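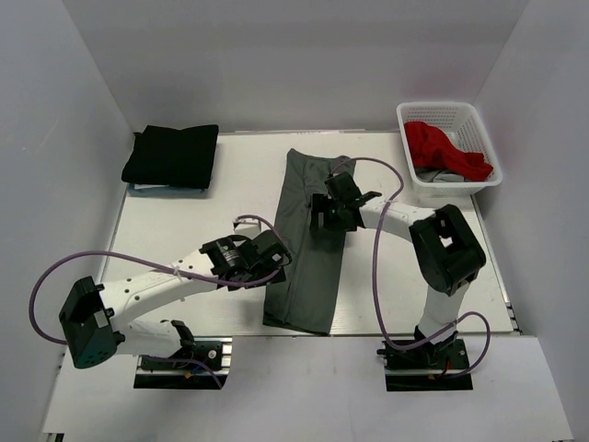
Smelly running shirts, what are you all doing about it?
Laundry & Stains board, 17 replies

mudflap_dee
OK so I need help. I have a drawer of polyester running shirts that come out of the wash smelling fine, and then ten minutes into a run I smell like a locker room again. I've been using Plorken sport wash for a year and I'm starting to think I'm paying for a nice bottle. My route is the lake loop in Kakside, so it's hot and humid all summer. What do you use? Please don't say "just buy wool," wool makes me itch!

spincycle55
How much detergent are you putting in? I was filling the cap to the top for years (the cap is huge, it's a trap) and all that soap was just sitting in the fabric. I went down to two tablespoons and added an extra rinse. Took maybe four or five washes before I noticed a difference, but it did change.

oldtowel
White vinegar in the rinse. Half a cup. Been doing it forever.

brikport_jen
Careful with the vinegar, oldtowel. I had a washer repair guy out here in Brikport and he blamed the vinegar for my cracked door seal. Four years old, that machine! I'm not saying it'll happen to you but I'm not putting it in the new one.

oldtowel
My washer is 17 years old and gets vinegar every week. Your repair guy wanted to sell you a seal.

brikport_jen
He did sell me a seal, 55 bucks. It was still cracked though, I saw it.

mudflap_dee
Ha, OK, I'll hold off on the vinegar for now. spincycle55, I do fill the cap. I feel very called out. Do you turn yours inside out? And do you guys wash warm or cold? Tags on mine say cold but cold doesn't seem to do a thing for the armpits.

spincycle55
Inside out always, the sweat side is the side you want clean. I go warm, not hot. And no fabric softener, ever, not even dryer sheets. My sister in law used softener on her gym stuff and it felt kind of waxy after a while and held on to everything.

This is the sort of material I mean, the stuff with all the tiny holes. Looks like it should rinse out in two seconds and it just doesn't.
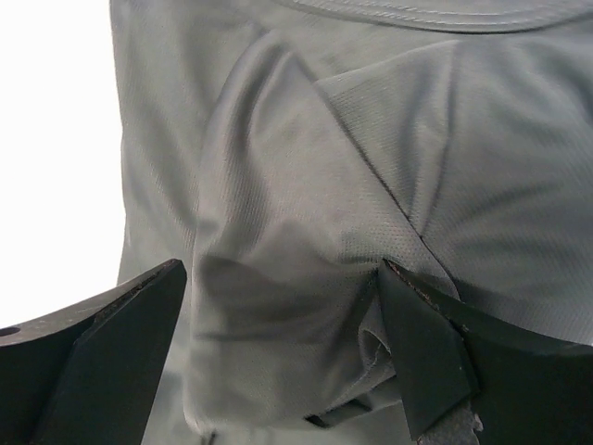
gravelgus chimes in here to say the soaking matters way more than the soap. I get a bucket of warm water, a scoop of powdered oxygen bleach, and leave the shirts in there from after dinner until I go to bed. Then a normal wash. I do it once a month and the rest of the time I'm lazy. Check your tag first, obviously, but I haven't lost a color yet.

mudflap_dee
Once a month I could handle. Does it have to be the bucket or can I just use the soak setting?

gravelgus
The soak on mine is like 20 minutes and then it drains, so I don't bother. Bucket's cheap.

brikport_jen
Can I be the one to say it, some shirts are just done. I had a Mahuika race shirt from a half marathon I was way too proud of, and I soaked it, froze it (don't, all you get is a cold smelly shirt), hung it in the sun for a whole weekend. Still stank. I kept it for painting the porch.

spincycle55
Disagree a little, I've brought back a couple I was sure were goners. But they were shirts I'd been leaving balled up in a gym bag in the car, so that was on me. Hanging them up the second you get home helps a lot, even if laundry day is a ways off.

oldtowel
Nobody has tried my vinegar.

brikport_jen
I TRIED your vinegar, see above, 55 dollars

mudflap_dee
Update for anybody who finds this later. I'm three weeks in. Less detergent, warm water, inside out, extra rinse, and one bucket night. Four of the shirts are way better. The old blue one is the same as ever and I think it's going to jen's porch pile. I've still got half a bottle of the Plorken and I'm going to use it up, two tablespoons at a time.

Next question, what about the hat? Can it go in the bucket too or will the brim get weird?

gravelgus
Mine's been in plenty of times. Stuff a towel in it while it dries. If the brim is cardboard inside, skip it.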